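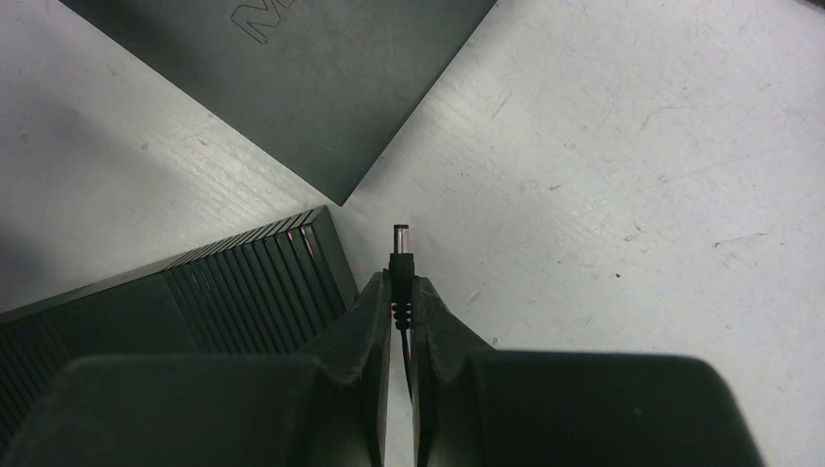

전원 플러그 꽂는 일을 로봇 팔에 넘길 때, 작업대 사람들 일은 어떻게 나눌까

2023년 11월 23일 · 점검실 작업 노트

우리 점검실은 반납된 공유기나 스위치를 받아서 전원 넣어 보고, 랜 포트 확인하고, 초기화해서 다시 내보내는 곳이에요. 하루에 70대 넘게 들어오는 날이면 오후쯤엔 다들 손가락 끝이 얼얼합니다. 전원 플러그를 꽂고 빼고 꽂고 빼고, 그게 일의 절반이거든요. 그래서 지난 6월부터 꽂는 부분을 로봇 팔로 옮기기 시작했고, 펜드스테드(Pendstead) 쪽 점검실에서도 곧 시작한다며 어떻게 했는지 적어 달라고 해서 이 글을 씁니다. 기계 설치 설명서는 따로 있으니까 저는 사람 쪽 얘기를 많이 할게요.

시작하기 전에

제일 먼저 한 일은 로봇을 켜는 게 아니라 종이에 우리가 하는 동작을 적는 거였어요. 박스에서 꺼내기, 겉면 닦기, 방향 맞춰 놓기, 어댑터 고르기, 플러그 꽂기, 램프 보기, 랜선 꽂기, 기록하기. 막상 적어 보니 같은 방에서 일하는 사람끼리도 순서가 다르더라고요! 저는 어댑터부터 고르는데 옆자리는 기기를 다 늘어놓고 나서 고르고요. 이걸 먼저 맞춰 두지 않으면 로봇 앞에 놓이는 물건이 매번 달라져서 고생합니다. 꼭 하세요. 하루 잡고 하세요.

그다음엔 넘길 동작을 딱 하나만 고릅니다. 우리는 둥근 DC 플러그 꽂기로 정했어요. 랜선까지 한꺼번에 하자는 의견도 있었는데, 래치가 딸깍 걸리는 느낌까지 봐야 해서 뒤로 미뤘습니다. 지금도 랜선은 사람이 꽂아요.

1. 자리부터 정하기

기기를 놓는 자리, 케이블이 쉬는 자리, 사람이 손을 넣어도 되는 자리. 작업대에 테이프로 표시해 두면 됩니다. 우리는 처음에 예쁘게 한다고 색깔을 잔뜩 썼다가 다 떼고 두 가지만 남겼어요. 색이 많으니까 무슨 색이 뭔지 아무도 못 외우더라고요.

상판은 새것으로 안 바꿔도 됩니다. 오래 쓴 상판은 긁힌 자국이 많잖아요. 저는 카메라가 헷갈릴까 봐 걱정했는데 연습용 장면을 우리가 실제로 쓰는 상판에서 찍으니까 괜찮았어요. 괜히 깨끗한 판에서 연습시켜 놓고 현장에 와서 당황하는 것보다 훨씬 낫습니다.

2. 플러그 잡는 법 맞추기

여기서 제일 오래 걸렸어요. 핵심은 금속 끝을 잡지 말고 그 아래 주름진 부분, 그러니까 케이블이 꺾이지 말라고 감싸 놓은 데를 잡는 거예요. 금속 쪽을 물면 들어갈 부분이 가려지고, 케이블만 물면 머리가 제멋대로 기웁니다. 사람도 급할 때 케이블 잡고 쑤셔 넣다가 포트 헐겁게 만들고 그러잖아요(저요, 저).

순서는 이렇게 했습니다.
플러그를 케이블 쉬는 자리에 놓고, 주름 부분이 손가락 사이에 오도록 팔을 내린다.
집은 다음에는 바로 가지 말고 잠깐 멈춰서 손목 카메라 화면으로 기울기를 본다.
기울었으면 내려놓고 다시 집는다. 집은 채로 비틀어서 맞추려고 하지 않는다.
포트 쪽으로 천천히 가져가고, 저항이 세면 물러나서 사람을 부른다.

마지막 줄이 은근히 중요해요. 처음엔 안 들어가면 몇 번이고 다시 시도하게 해 뒀는데, 옆에서 보는 사람이 그 소리에 신경이 곤두서서 자기 일을 못 했습니다. 지금은 2번까지만 하고 멈춥니다. 멈추면 사람이 가서 봐 주고요. 그 정도가 딱 마음이 편해요.

3. 주변 케이블 정리하기

플러그 자체보다 옆에 놓인 선들이 더 말썽입니다. 우리 작업대엔 늘 랜선이 같이 있거든요. 길이도 색도 제각각이고, 서로 걸쳐 있으면 하나만 건드려도 다 따라 움직여요. 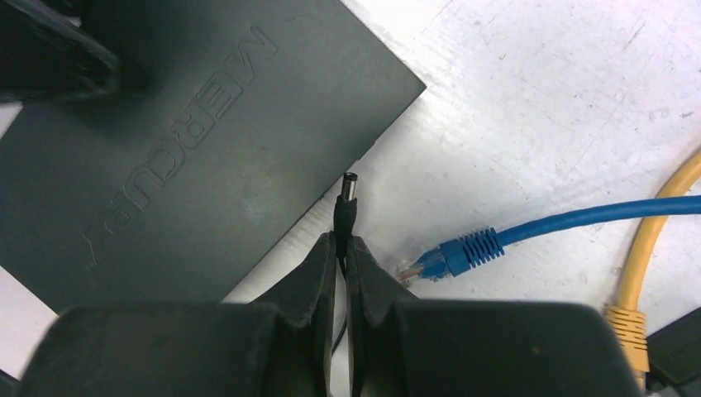 그래서 랜선을 치우느냐 마느냐로 꽤 오래 얘기했어요. 다 치우면 로봇은 편한데, 기기 하나 끝날 때마다 사람이 랜선을 가져왔다 치웠다 해야 합니다. 그러면 꽂는 일이 줄어든 만큼 치우는 일이 느는 거라 무슨 소용인가 싶죠. 결국 랜선은 작업대에 두되, 전원 포트로 가는 길목만 비우는 걸로 정했습니다. 기기 모서리에서 손바닥 하나 정도면 충분해요. 길목에 선이 걸쳐 있으면 시작 버튼을 누르기 전에 사람이 밀어 놓기. 간단한 규칙인데 지키는 데 2주 걸렸어요.

기기 방향은 매번 자로 잰 듯이 맞출 필요는 없어요. 조금 비스듬해도 됩니다. 다만 전원 포트가 있는 면이 케이블 쪽을 보게 놓는 건 지켜 주세요. 반대로 놓으면 팔이 기기를 빙 돌아가려고 하는데, 보고 있으면 속이 터져요.

4. 사람 일 다시 나누기

이걸 맨 뒤에 적었지만 준비는 처음부터 해야 합니다. 꽂는 일이 빠지면 그 사람이 쉬게 될 줄 알았는데, 그렇지 않았어요. 들여다보는 일이 생기고, 다시 놓아 주는 일이 생기고, 왜 멈췄는지 적는 일이 생깁니다. 손은 덜 아픈데 눈이 피곤해요. 저는 첫 달에 퇴근하면 눈부터 감았습니다.

우리가 해 보고 남긴 방법은 교대예요. 로봇 옆에 앉는 사람, 랜 포트 점검하는 사람, 포장하고 기록하는 사람, 이렇게 3자리를 오전과 오후에 바꿉니다. 로봇 자리를 한 사람이 맡아 놓고 하면 그 사람만 요령을 알게 되고, 그 사람이 쉬는 날엔 팔이 그냥 서 있어요. 우리가 딱 그랬습니다.

기록은 히다얏(Hidayat)이라는 사내 양식에 합니다. 펜드스테드에서도 똑같은 양식을 쓰니까 그대로 쓰면 될 거예요. 멈춘 이유는 길게 쓰지 말고 '기울어짐', '길목 막힘', '포트 반대' 정도로 짧게. 이렇게 모은 게 지금 1061건인데, 읽어 보면 우리 쪽에서 잘못 놓은 경우가 꽤 많아서 좀 민망했어요. 참, 이 기록을 누가 얼마나 실수했나 따지는 데 쓰지 않겠다고 관리자가 처음에 못을 박아야 합니다. 이 말이 늦게 나와서 초반 기록엔 전부 '원인 모름'이라고 적혀 있어요. 다들 무서웠던 거죠.

그리고 제일 조심스러운 얘기. 로봇 들어오면 내 자리는 어떻게 되냐는 질문, 분명히 나옵니다. 우리는 플렐든(Plelden) 창고에서 넘어오는 물량이 늘어서 사람이 줄지는 않았어요. 근데 그게 앞으로도 그럴지는 저도 몰라요. 모르는 걸 괜찮다고 말하지 마시고, 정해진 것과 안 정해진 것을 나눠서 얘기해 주세요. 캐딧브리지(Kaditbridge) 본사에서 설명회를 한 번 해 줬는데 저는 설명회보다 점심 먹으면서 나온 얘기가 더 도움이 됐어요.

자주 막히는 데

플러그가 자꾸 기울어요: 케이블이 팽팽하게 당겨져 있는지 보세요. 조금 늘어지게 여유를 주면 대부분 나아집니다.

꽂았다는데 램프가 안 켜져요: 어댑터가 멀티탭에 꽂혀 있는지부터요. 웃지 마세요, 우리도 반나절 헤맸어요.

케이스 위 글자나 무늬가 달라지면 헤매요: 새 기종이 들어온 날은 무리하지 말고 사람이 꽂으면서 장면을 모아 두세요. 다음 주에 넘겨도 안 늦습니다.

손을 언제 넣어도 되는지 헷갈려요: 팔이 멈춘 것처럼 보여도 정지 버튼 누르기 전엔 넣지 마세요. 이건 예외 없어요.

랜선 쪽은 아직 시험 중이라 정리되는 대로 따로 올릴게요. 교대표 양식 필요하면 공용 폴더에서 '작업대 교대' 파일 가져가시면 됩니다.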